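Budgeting for a two-arm laundry station

Price the whole bench before you compare arms. Table, front rail, mounting plates, cable duct and spare gripper parts all go on the same sheet. On my list for the Nikelville shop that came to 23 lines, and only two were arms.

Leave room at the back for a garment rack — measure it with hangers on. Buy more than one type of hanger, thin and thick, and try each before ordering a box.

Allow 9 weeks for delivery and keep one spare cable per arm.

— Kamlesh Dhillon

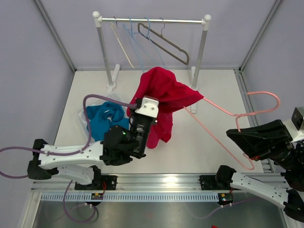
Two arms putting a red garment on a pink hanger, rack behind.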